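Droltholm Technical College
Introduction to Automation, Unit 6 handout
Notes on the Prurport open day

Read these before the seminar in Palamarchuk 20. They cover the fruit table, the arm cell and the talk in between, in that order. If you missed the visit you can still do the written work at the end.

The fruit table was the first stop and got the biggest crowd.
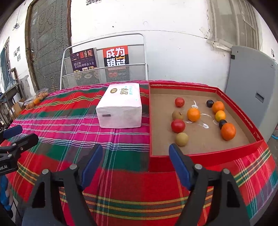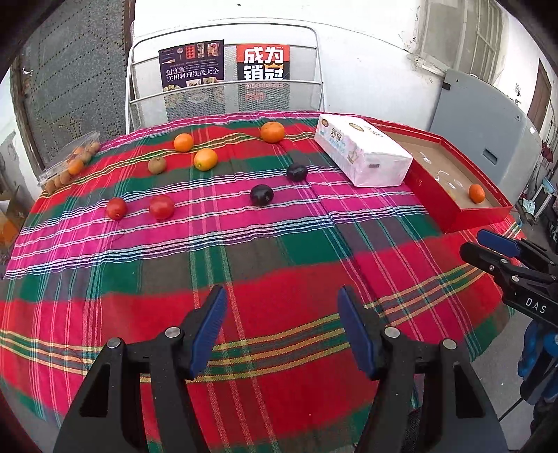
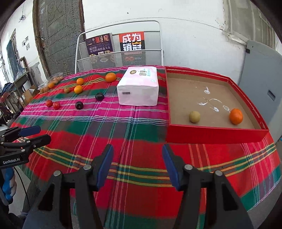
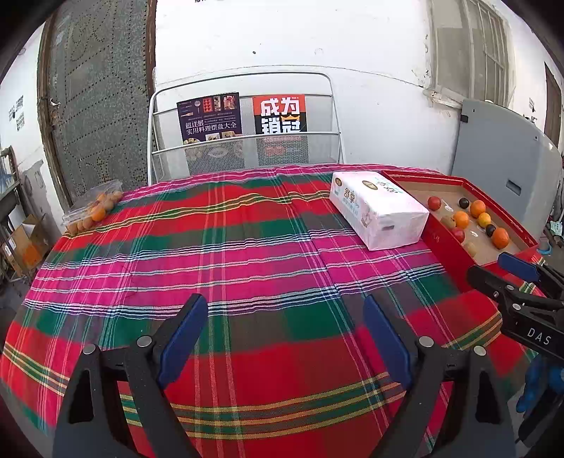 Figures 1–4. The fruit table, with two hand-held grippers in every view.

1. What kind of demonstration was this?

The open day flyer said "robots handling everyday objects." Hold that up against the figures. The grippers have black fingers with blue pads, and they look like the end of a robot arm, but they are being held by a person. You can see a sleeve or a glove behind one of them in three of the four figures. All the deciding at this table, such as which fruit to go for and from which side, is human.

There is nothing wrong with that. Prurport's project, which they call Skullumis, collects recordings of people doing small jobs with grippers, and the recordings are used later to train an arm. It's a respectable method. My complaint is with the flyer. Several of you wrote in your visit logs that you had watched a robot sort fruit. You had watched a person handle fruit with an unusual tool, and a report that mixes those two up will lose marks in this course.

2. Reading the setup

Compare the red tray in Figure 1 with the red tray in Figure 3. One is well filled, with apples, pears, plums and citrus. The other has two pieces of fruit in it and the rest is out on the cloth. Figure 2 has a single small orange in the tray. Figure 4 is another full one. From the stills alone we can't say whether fruit was going into the tray or coming out of it, and I have not put the figures in time order. If your log says "the tray was being filled," write down what you saw that told you so. If the answer is that the guide said it, write that.

Some things that probably matter for the recordings:

The objects are mostly round and of different sizes. A plum and a large orange need different finger openings, and the person holding the gripper makes that adjustment without thinking. Whether a trained arm makes it as well is a separate question.

The cloth is a loud plaid, mostly red, pink and green. A red fruit on a red stripe is a fair test for a camera. It could also be simply the cloth they had. I asked and got a smile.

The tissue pack moves about between figures. In Figure 2 it rests partly on the tray. Is it an object to be handled or clutter to be worked around? Nobody on our tour got a clear answer, so leave it as an open item in your log.

The two books in the rack behind the table are there in all four figures. Think about what happens if a background hardly changes over a whole set of recordings. Week 4 notes, the section on shortcuts.

3. The numbers from the talk

The presenter gave us two figures for Skullumis: 791 recordings made, and 178 thrown out. No reason was given for throwing any of them out, beyond "quality." That is a large share to pass over in one slide. A recording might be dropped for a sensor fault, or for a fumbled plum. If fumbles are dropped, the arm is trained on tidy work only and may never see how a person recovers from a slip. I would have liked to see that list of reasons much more than the video with the music.

We were also told that a session at the table runs 20 minutes. That might be set by battery, by storage or by how long a wrist holds out. Ask yourself which, and how you would find out.

4. The arm cell

No photos allowed in here, so these are from my notes. The arm made 51 attempts at a single orange while our group was in the room. I stopped keeping score of the good ones after a staff member began moving the orange back to its starting spot by hand between tries. He was quick and polite about it, and I doubt most visitors noticed. It changes what is being shown, though. An orange that always starts in the same place is an easier job than anything on the fruit table.

I don't say the arm was bad. It had a nice slow approach and it was gentle with the skin. I say we saw one object, one starting spot and one kind of lighting, and the guide went on to talk about kitchens.

5. Terms to use correctly

Hand-held gripper – a gripper carried and closed by a person. No arm, no motors doing the reaching.

Demonstration (in the data sense) – one recorded run of a task. Careful, the same word is used for the public show. In your report write "recorded run" and keep "demonstration" for the show.

Autonomous – the machine chooses and carries out the motion with no person steering. Use it for the arm cell only, and mention the man with the orange.

6. Written work, due at the February seminar

Two pages. Take one claim from the flyer or the talk and set out what evidence we were given for it, what we saw for ourselves, and what would still be needed. You may use the figures. If you do, say only what a still can show.

Then add half a page planning a better test of the arm. Assume the same fruit, the same table and one afternoon. Say where the fruit starts, who places it, and what counts as a failed try. Decide that last part before you write the rest – the people at Prurport could not tell us theirs.

Visit logs go in the tray outside my office, stapled please.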